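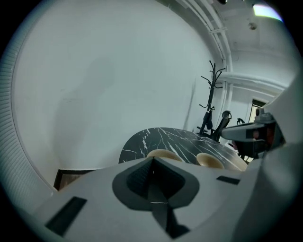

Zwei Handgreifer am runden Tisch mit der schwarzen Marmorplatte

Seit Juni arbeiten wir mit dem Handgreifer-Set von Drikar, und ich bin ehrlich begeistert (mehr, als ich beim Ausfüllen des Bestellformulars gedacht hätte!). Zwei Greifer, Ladeschale, Koffer, ein Satz Ersatzbacken, zusammen 2000 Euro. Dazu kamen bei uns noch rund 800 Euro für Speicher und einen zweiten Akkusatz, das sollte man gleich mit beantragen. Ich hatte es vergessen und durfte bei Gergely Rácz im Einkauf noch einmal anklopfen.

Was mir sofort gefallen hat: das Gehäuse. Glatter, matter grauer Kunststoff, keine scharfen Kanten, liegt gut in der Hand. Samira Akl hat deutlich kleinere Hände als ich und kommt trotzdem prima damit zurecht. Eingearbeitet waren wir in 15 Minuten, danach ging es nur noch um Übung.

Verglichen hatten wir vorher mit dem Fumico. Der ist leichter, aber Backen gibt es dort nur paarweise mit Motoreinheit, und das frisst auf Dauer jedes Budget auf. Bei Drikar bestelle ich sie einzeln nach, Lieferzeit zuletzt sieben Tage.

Zwei Minuspunkte: Die Anleitung ist dünn und schlecht übersetzt, und der Koffer schließt nur, wenn man die Kabel sehr ordentlich wickelt. Für nächstes Jahr plane ich trotzdem ein zweites Set ein. Wer knapp kalkuliert, nimmt erst mal nur einen Greifer und rüstet später nach, die Ladeschale passt für beide.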